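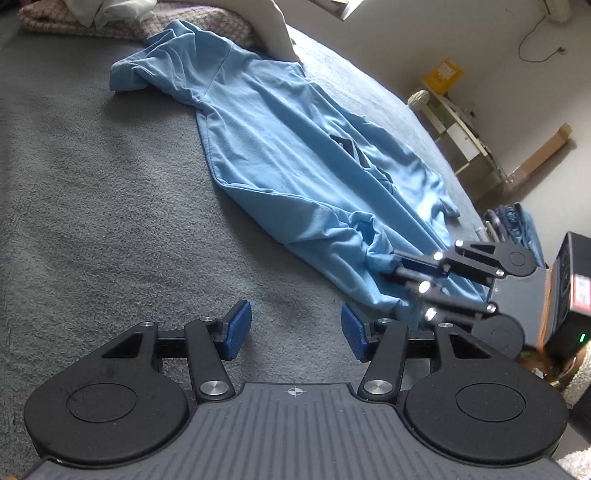
Short thread on drying cotton shirts indoors without the stiff collar, the musty smell or the wavy placket. I've been keeping notes on this since April and the notes have got long enough to be worth tidying.

1/ Start with the spin, as most of the work happens there. Our machine offers 800, 1,200 and 1,400. I use 1,200 for plain woven cotton. The top speed takes out slightly more water and sets creases that need steam to shift, so the ironing costs you more than the drying saved.

2/ Load size matters more than speed. A drum packed to the door spins unevenly, the machine notices, and it drops the speed without telling you. If shirts come out dripping after a supposedly fast spin, take a third of the load out next time before you blame the pump.

3/ Weights, for anyone who likes them. My usual batch of shirts is 1,570 g dry. A single short-sleeved one from the same batch came out of the 1,200 spin at 355 g. I weigh on a kitchen scale with a mixing bowl on it, tared. Accuracy is whatever a kitchen scale gives you.

4/ Take them out at once. I set the delay timer so the cycle ends when I'm in the house. An hour sitting in a closed drum gives you pressed-in creases across the back yoke, and those are the worst ones to iron because the yoke is two layers.

5/ Shake, then pull. Hold by the shoulder seams, one hard snap. Turn, hold by the hem, one more. Then pull along each seam in the direction it was sewn: side seams, placket, collar. Sewing thread and cloth shrink at different rates, and that difference is the wavy placket.

6/ Hanger or flat? Hanger for woven shirts, flat for anything knitted. Wet jersey on a hanger carries its own weight at two small points and you get the little horns at the shoulder. A wet polo shirt is a knitted garment even though it has a collar. Dry it flat.

7/ If flat, put something under it that lets air through. A mesh rack is best. A towel on a bed works for the first stage, but the towel takes up water and then holds it against the cloth, so turn the garment and change the towel after a couple of hours.

8/ Hangers. Thin wire is bad (rust marks, sharp shoulder). Broad plastic is good. I bought a set from Ferkotix with a moulded shoulder and a gap down the middle for air. They're fine. The hook is too small for our shower rail, so they live on the rack.

9/ Button the top button and one in the middle. Leave the rest. All of them done up traps damp air in the body and the front dries last. None done up and the collar falls open and dries with a roll in it that no iron fully removes.

10/ Spacing. I leave a hand's width between garments. With less than that the two inside faces dry at the speed of a closed cupboard. If you have more shirts than rail, dry in two lots. Crowding the rail takes longer overall.

11/ Air movement beats heat. This was the clearest result in the notes. Same room, same load, radiator on and no fan: still damp at the cuffs the next morning. Radiator off, small desk fan on low, window open a crack: dry by bedtime. The fan costs very little to run.

12/ Point the fan along the rail, parallel to it. Aimed square at the front, it dries the first shirt and shelters the others.

13/ Open window or closed? Depends on the air outside. Cold dry day, open it. Mild and raining, close it and use a dehumidifier if you have one. We have a Numel, second-hand, with a tank that needs emptying after a full load. Put it at floor level near the rail and shut the door.

14/ A cheap hygrometer is worth having. I keep the room under 60 per cent while washing is out. If it climbs past 70 and stays there, the wall behind the wardrobe will tell you about it by spring.

15/ On the musty smell. It comes from slow drying, and from detergent left in the cloth feeding whatever grows there. Use less detergent. In our soft-water area I use half the line on the cap. One extra rinse did more for old gym shirts than any scented product I tried.

16/ Fabric softener: I stopped. It coats the fibre, so towels take up less water. For stiffness, a few minutes' tumbling on cold at the end does the same job, or just shake the shirt again when it's nearly dry.

17/ Ironing point. Cotton irons best slightly damp, when the body feels dry to the back of the hand and the collar and cuffs still feel cool. Collar first, then yoke, cuffs, sleeves, body. If you miss the point, spray with water, roll the shirt up and leave it for 15 minutes so the damp evens out.

18/ Direct sun through a window. Good for whites. Pale blues and pinks will fade on the side facing the glass, and after one summer you'll see it at the shoulders. Turn coloured shirts inside out or draw the blind.

19/ Corrections received. Kanini Mabula points out that linen wants a slower spin than cotton, 800 or less, and that she hangs it nearly dripping so the weight pulls the creases out. I tried it over the bath. She's right, and you do need a bath.

20/ Zawadi Magesa asked about heated airers. I borrowed one, an Undar, for a fortnight. Wherever the cloth touched a bar it dried quickly and took a crease from it, and the parts between the bars were slow. A sheet draped over the whole thing evened it out. Fine for socks and pillowcases. I wouldn't use it for shirts.

21/ Still untested: wool blends, anything with elastane above a few per cent, and whether pegging by the hem upside down is better than a hanger for long-sleeved shirts. If anyone has done the last one with a scale, please post the weights.

22/ Correction to 8: the Ferkotix hook does fit the rail if you take the curtain rings off first.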